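Skilley Lab Teaches Robot Hands to Plan a Grip Before They Close

JUSCOMBE, 5th May – A robot that can pick up a block is old news. A robot that can look at a long, thin, lopsided thing and settle on a good place to hold it is a lot harder to come by, and researchers at Skilley say they have taken a real step toward one.

The team has released Skadach, a training method that lets a simulated robot arm practice on awkward household shapes and learn from the last few inches before contact. Most earlier work at the lab scored a grasp only once the fingers had closed. Skadach also scores the approach, so the arm gets useful feedback even on tries that end with nothing in hand.

"We used to throw away the most interesting part of every attempt," said Baoshan Li, who leads the project. "The arm would come in at a lovely angle, miss by a hair and get a zero. Now it gets credit for the lovely angle, and it learns so much faster!"

All training takes place in computer-rendered rooms with walls, windows and everyday clutter. The view comes from just behind the gripper, looking out past its two fingers, and the method has to work from that view alone. Objects can turn up at any tilt, and tapered ones get extra practice time. 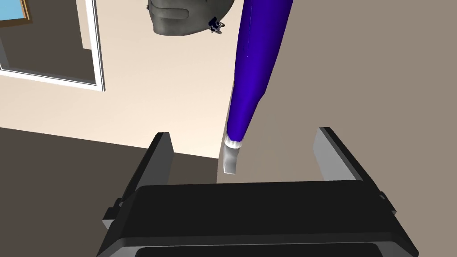
A simulated two-finger gripper, open, with the white tip of a tapering blue object just above the gap between its fingers.

Tapered shapes are tricky for a simple reason: a grip that suits the wide end can slip right off the narrow one. Skadach handles this by making several guesses at once about where the fingers might land, then dropping the weak ones as the view gets closer. In the new study, the team trained on 10 families of objects and held back 6 more that the arm had never met. The method beat the lab's earlier system on 5 of those 6.

The exception was soft, floppy items, and the group is happy to talk about it. "Cloth still beats us, and I love that it does," said Nazma Liyanage, who built the simulated rooms. "It gives us something to argue over at lunch."

Haf Voyle, who wrote the scoring code, is now making it easier for other groups to plug in their own grippers. The code, the rooms and the full set of results – failed runs included – are free to download from the Skilley project page.

Tests on a physical arm are planned for July at the Seneviratne workshop in Juscombe.

Media contact: Citlali Palacios, Skilley press office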